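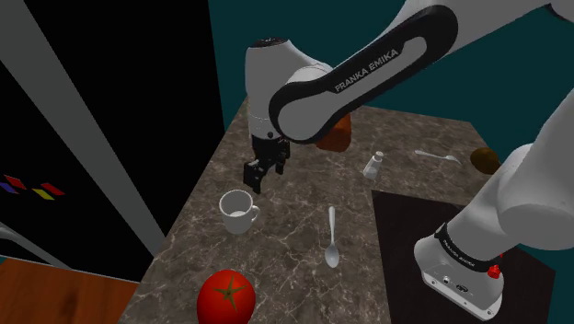 **What does Momeck do?**

Momeck plans arm motion. You give it a robot, a description of what's on the bench and somewhere you'd like the gripper to end up, and it hands back a joint trajectory that gets there without hitting anything you told it about. The things you didn't tell it about remain your problem.

# Momeck 2

Motion planning and scene tooling for seven-axis and six-axis arms. Made by Fledton. Runs on Linux, tolerates Windows.

Momeck started as the planner inside Wulleton, our bin-sorting product, which sold modestly and was loved by people who never used the bin-sorting part. They wanted the planner. They wrote to us and said so, some of them at length. Momeck is the planner with the bins taken off.

## What's in the box

There is no box. You get a download, a licence key and these four pieces:

- **momeck-plan** – the planner itself. Sampling-based search first, then a smoothing pass so the arm doesn't wander across the workspace like someone looking for their glasses.
- **momeck-scene** – the scene editor. Load meshes, place them, give them names, mark what may be touched and what may not.
- **momeck-sim** – a renderer and physics stepper for trying things before the real arm does.
- **momeck-log** – records every query, every reply and every refusal. You will want this more than you think.

Python and C++ bindings are included. The C++ headers are commented. The Python ones are commented better.

## The kitchen bench scene

Every install comes with a few starter scenes, and the kitchen bench is the one most people open first. It has a Franka Emika arm standing on a dark mat, with a marbled countertop in front of it and an ordinary spread of kitchen things: a white mug, a spoon, a fork, a tomato, a salt shaker, a bottle. The arm begins with its fingers open, just over the bench and close behind the mug, and that is a fussier starting pose than it sounds. A planner that likes big sweeping first moves will take the mug with it.

We built it because our older demo scenes were all cubes. Planning around cubes is lovely. Customers kept asking how Momeck did with things that weren't cubes, and we had run out of ways to change the subject.

Some suggestions for a first afternoon with it:

1. Ask for a top grasp on the tomato, then lower the allowed grip force until it stops being a tomato-shaped problem.
2. Ask for the mug by its handle. Then rotate the mug half a turn in the editor and ask again.
3. Try to pick up the spoon. Flat cutlery on a hard surface is where most grasp generators go quiet, and ours went quiet too until version 2. It now offers a low, shallow approach at either end of the handle.
4. Reach for the bottle from the far side of everything else and read the log to see which routes were thrown out.

## Collision checking

Momeck checks the whole arm, links and all, along with the gripper and whatever it's holding. This last part used to be optional. We made it compulsory after a support case involving a long-handled ladle and a monitor.

Padding is set per object. Two millimetres around a salt shaker is plenty. A glass you care about might want 15. You can pad everything generously and Momeck will obey, right up to the point where it reports that no path exists, and the report will name the object that did the blocking. Earlier versions said only `PLAN_FAILED`, which was accurate and no help to anyone.

## Perception input

Momeck doesn't do perception. It takes poses from whatever you already run and doesn't ask where they came from. What it does do:

- accept an uncertainty figure with every pose and widen the padding to suit
- hold a stale object in place for a time you choose, then drop it or freeze the arm (also your choice)
- replan mid-motion when something shifts, provided the new pose turns up at least 17 milliseconds before the next control step

If your camera thinks the mug is a bowl, Momeck will plan around a bowl with complete confidence. Please check your labels.

## Lowther, the optional bit

Lowther is our task layer. It sits on top of Momeck and turns "put the fork beside the spoon" into a sequence of reaches, grasps and places. It's sold separately, mostly so that people who write their own task layer don't have to look at ours.

You write Lowther tasks in plain text files with indentation. Tabs are rejected – we held a meeting about this and it was not a short one.

## Specifications

| Item | Value |
|---|---|
| Supported arm models | 17 |
| Object meshes supplied | 204 |
| Arms planned together, maximum | 2 |
| Default object padding | 15 mm |
| Mesh formats | OBJ, STL, PLY |
| Robot description | URDF |
| Bindings | Python, C++ |
| Graphics card | Needed for momeck-sim only |

## Before you run it on a real arm

The simulator is good, and it is still a simulator. Friction is a guess with decimals. Fruit in particular behaves better in software than on a bench. Start at low speed, keep a hand on the stop button, and run the same query a few times before you turn your back on it.

Momeck isn't a safety system and isn't certified as one. It won't notice a person in the cell unless something else tells it. Your risk assessment should not contain the sentence "the planner will handle it". We have read one that did.

## Licences

**Bench licence** – one workstation, one arm, all starter scenes. Includes updates until the next major version.

**Lab licence** – any number of workstations at one site, up to two arms per plan, and Lowther at a reduced price.

**Teaching licence** – free for classroom use. The logs carry a small notice saying so, in case a class project ends up in a factory. It has happened.

All three use the same download, and the key decides what wakes up. Trial keys last from the day you first launch the planner, so there's no hurry after downloading.

## Known issues in this release

- momeck-scene forgets its window position on a second monitor.
- Thin objects lying flat can flicker in the renderer when viewed from a low angle. Planning isn't affected.
- Undo after deleting an attached object brings back the object but leaves it unattached. Save first. The fix is due in April.
- The progress bar during mesh import is decorative.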